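Travel News > Two Wheels > Press Releases

Print this page | E-mail this page

Olludano Riders Open Sign-Ups for the Mesta Loop, a Slow Motorcycle Trip With Plenty of Stops

TRESBERG: I've been riding motorcycles to out-of-the-way places for most of my adult life, and I've been writing about it for nearly as long, so when the rest of the Olludano Riders asked me to do the press release this year I said yes before they could change their minds. Here goes!

Sign-ups are open now for the Mesta Loop, our June ride out of Tresberg, up over the Kassab road and back down through the Mesta valley. It takes eight days. You could do it in far less if you kept your head down and ate gas station sandwiches, and plenty of people do. We like to stop. We stop for pie, for river crossings, for a man selling honey off the back of a trailer, and one year we stopped for most of an afternoon because Nélida Sosa wanted to see a goat auction (she did not buy a goat, though it was close).

The longest day is 140 miles, and it's the prettiest one too. You leave the pavement just past the Kassab turnoff and you're on packed gravel until lunch, with the valley opening up on your left the whole way. Last year I rode it behind Zulkifli Pillai, who has been leading our gravel days since we started them, and I spent so much time looking at the view that I missed the lunch turn completely and had to come back with dust in my teeth.

What's new this year is the second group. Up to now we've all gone out together, fast riders and slow riders and me, and by midday we'd be strung out over half the county. So we're running 2 groups this time, one leaving at 7 a.m. and one leaving at 9, and both end up at the same campground or guesthouse for supper. You don't have to pick one for the whole trip. If you wake up feeling lazy, go with the nine o'clock bunch and have a second cup of coffee!
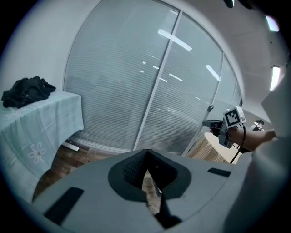 Any street-legal bike is welcome as long as it can handle gravel and carry your gear. I'll be on my old single again, with the saddlebags I keep promising to replace. Ratih Sinaga is bringing a scooter. She brought it last time as well, and she got to the top of the Kassab road before I did, so I don't want to hear any talk about engine size.

"I came for one weekend of it and stayed for the whole thing," Ratih told me when I asked her for something to put in here. "I'd packed two shirts. I bought a third one at a feed store and I still wear it."

The fee is $200 per rider, and that covers camping, the two guesthouse nights, breakfast every day, and a spot for one bag on the support truck. Fuel, lunches and suppers are on you. Suppers are cheap out there and the portions are serious, especially at the café in Mesta, where they'll put a fried egg on anything if you ask. Passengers pay the same as riders, seeing as they eat the same amount of breakfast.

Endang Pasaribu is driving the truck and will have a pump, patches, and a decent set of wrenches on board. Please don't count on her for parts specific to your bike. Bring your own spare tube, your own levers, and whatever little thing your machine likes to break. Mine is clutch cables, and I carry them zip-tied along the frame.

A few people have written to ask if they can join partway. Yes, you can. The easiest place is Mesta itself, on the evening of day four, when both groups are in town and there's music at the old grange hall. Just tell us ahead of time so we can save you a bed or a patch of grass.

Riders who've never been on gravel can come to a practice morning at the fairgrounds in Tresberg before we leave. It's free if you're signed up. Zulkifli sets out cones, everybody wobbles around them, and then we eat donuts. I still go every year and I still wobble.

To sign up, stop in at the Olludano Riders table at the Tresberg farmers' market, or send a note through the club's contact page and Syafiqah Harahap will mail you the form and the packing list. Reporters who'd like to ride along for a day, or just come have supper with us, should ask for Syafiqah too. We can lend you a helmet, and the seat behind me is usually free.

Print this page | E-mail this page

Related items

Kassab Road Reopens to Motorcycles After Spring Grading
What We Ate in the Mesta Valley
Packing Light for a Week on Gravel
Olludano Riders Add Practice Morning at Tresberg Fairgrounds
Scooter Over the Pass: Ratih Sinaga's Trip Notes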